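Print this page | E-mail this release

Home News Releases Guidance Contact

FOR IMMEDIATE RELEASE
17 May 2023

Benance puts out handling rules for two-handed robots that touch food items

STULLUDHOLM -- Benance today released a short working code for people who run robots with human-style hands on tabletop food tasks. Free to download, 20 pages, plain English. It covers setting up the table, where the hands wait, what counts as a finished pick, and when a person can reach in.

The code is called Hattar. It replaces the draft that went out for comment last year and drew 600 separate remarks, many of them about the same thing: nobody could agree on what "ready" means.

"We had operators calling a hand ready when it was still swinging," said Femke Aerts, who led the writing. "Now there is one line on it. Both hands open, both hands still, over the table. If you can't say that, you're not ready and you don't start the run."

Main points in the release version:

- Rest pose. Hands upright, palms facing inward, before any item goes on the table and again at the end of the run.
- Clear table. Only the items named in the task sheet. No tools, no cups, no paperwork. Phones too.
- One plate, one item for all entry-level tests. Plate color must stand out from the table top.
- Reaching in. No hands-on work by staff until the arms are stopped and the operator has said so out loud.
- Cables. Checked at the wrist before each session, slack enough for full travel but not enough to drag across the work.
- Food used in testing is not eaten. Goes in the bin at end of shift, no exceptions.

Bread was picked for the entry-level tests after a long back and forth. It is cheap, it is safe to drop, and it marks easily if squeezed, so a bad grip shows up. A firm that passes with bread can move on to the soft fruit section, which is harder and still has a couple of open items in it.

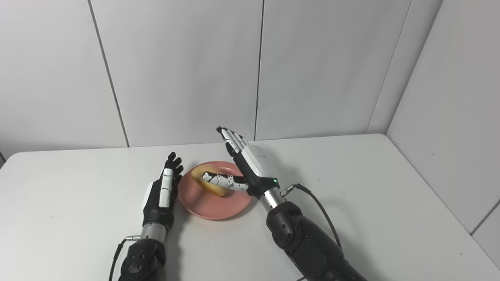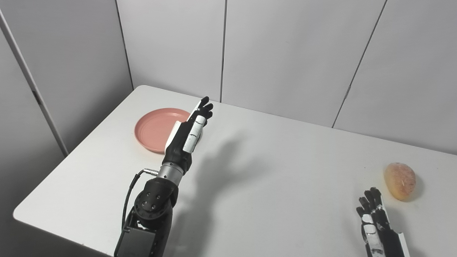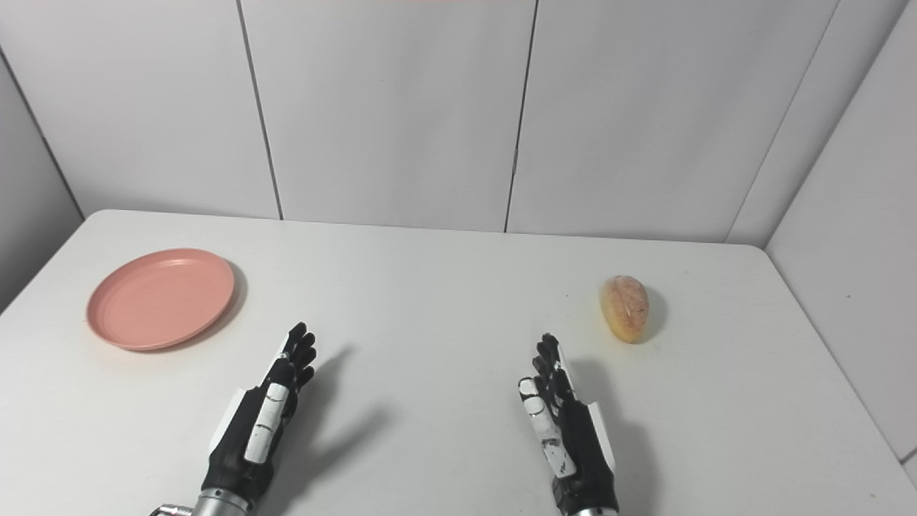

Plate-and-bread work with a two-handed robot.

Benance Releases, Vol. 6, No. 4

Grip rules got the most rewriting. The draft set a single force limit for every item, which testers at Jodness said was no use to them, as a limit that suits a roll is wrong for a ring or anything with a hole in it. Hattar drops the single limit. Each task sheet now carries its own, and the sheet has to say where on the item the fingers or thumb are allowed to press.

"A ring you can hold by the middle. A roll you can't," said Qusai Nseir, test lead at Jodness. "Sounds obvious but it was not written down anywhere, and we were failing runs over it."

Lighting is in there as well. Hands throw shadows on a white table and some vision systems will read a shadow as an edge. The code asks for even light from overhead and a check with both hands raised, not just with the table bare. Sites that skipped this step in the trial period had to go back and redo it.

On record keeping: every run gets logged, including the bad ones. Dropped item, missed item, item crushed, operator stop. The log form is at the back of the document and can be copied freely. Nisreen Chidiac, who handles site visits for Benance, said the failed runs are the first thing she asks for. "If a site shows me a log with no drops in it I'm going to want to see teh raw files."

Hattar is voluntary. It does not replace machine safety law or food hygiene rules in any country and sites must still meet both. Benance will visit any site that asks, and a site that meets the code can say so in writing for as long as its logs are kept up to date.

Comments on the release version are open now. The soft fruit section will be updated first, then the part on wet items. Operators using single-arm set ups should wait for the seperate note, which is in draft with Tumaini Langat.

Press contact: Cletus Obi, Benance press desk, Stulludholm. Interviews by phone, mornings best. Copies of the code and the log form on request.

- ends -

Print this page | E-mail this release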